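Chaltu Gebretsadik
21 September 2021

1/ Thread on estimating wallpaper. Brulero asked me to turn my February notes into something the counter staff can use, so this is the short version. Residential rolls only. Commercial widths are a separate calculation.

2/ Roll labels give total area. Ignore total area. You can't use it directly, because what limits you is how many full-height strips come out of one roll, and that depends on the repeat.

3/ Vertical repeat is the distance from one point on the pattern to the next identical point below it. It should be on the label. If the label is gone, measure it with a steel tape on a flat length of paper. Cloth tapes stretch.

4/ Cut length = wall height, plus 4 inches of trim allowance (half at the top, half at the bottom), rounded up to a whole number of repeats. The rounding is where most of the waste comes from. On a large repeat you can lose close to a full repeat on every strip.
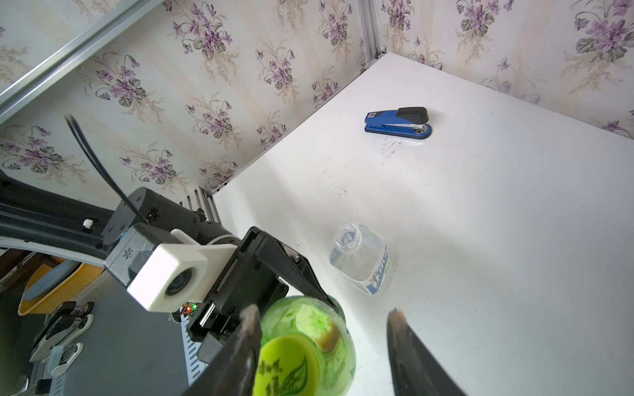 5/ Match type comes next. Random match: no alignment, ignore the repeat. Straight match: the same motif sits at the same height on every strip. Drop match: the motif shifts down from strip to strip, usually by half a repeat. Florals need watching at an inside corner like the one above the white table, where purple violet clusters come up to the corner from both walls. Faint vertical stripes, like the beige ones there, add a second problem. They read as a plumb line, so a corner that leans will show as a taper in the stripe nearest to it.

6/ Never wrap a full strip through an inside corner. Cut it so a narrow margin turns the corner, then hang the offcut on the second wall against a new plumb line and let it overlap the margin. The match will be slightly off in the overlap. Put the error on the wall people look at least, which is normally the one with the door.

7/ Half-drop waste can be reduced by cutting from 2 rolls at once, odd strips from one and even strips from the other. Mark each strip on the back in pencil with its number and an arrow for up. Ink can bleed through once the paste is on. 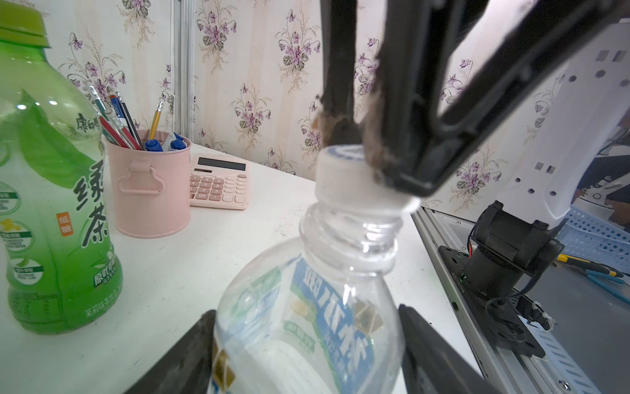
8/ Lot numbers. Every roll on a job must carry the same one. Dagim Kumsa at Tretel sent me a claim last winter where five rolls matched and the last one, lot 1267, was visibly greener in daylight. It looked fine under the shop lamps. The claim was refused because the paper had already been hung.

9/ Openings. Do not subtract a standard door or window. The strips above and below it still have to follow the repeat, and the short pieces rarely come from scrap. Subtract only when an opening is wider than a full strip and runs floor to ceiling.

10/ Booking time. Paste-the-paper types expand across the width as they soak. Use the same soak for every strip. If it varies, seam spacing drifts and the last strip on the wall won't land where you marked it. The Jiker range asks for 6 minutes. Buschmann prints its time inside the wrapper, so don't throw the wrapper out. 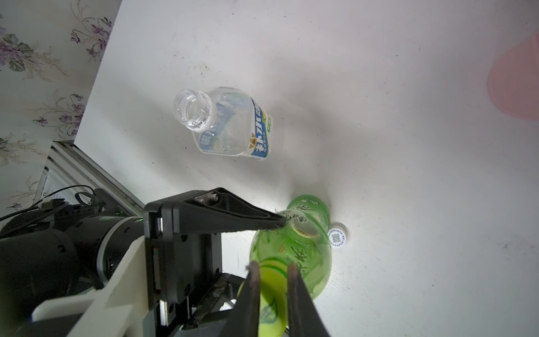
11/ Spares. Order one roll over the calculated figure and keep it sealed, flat, and away from heat. Keep a label with it. Repairs years later depend on the lot number more than on the pattern name, and pattern names get reused.

12/ Worksheet order: wall height, repeat, cut length, strips per roll, strips per wall, rolls, spare. Round down at strips per roll. Round up everywhere else. Sloped ceilings and stairwells will be a separate thread when I have drawn the diagrams.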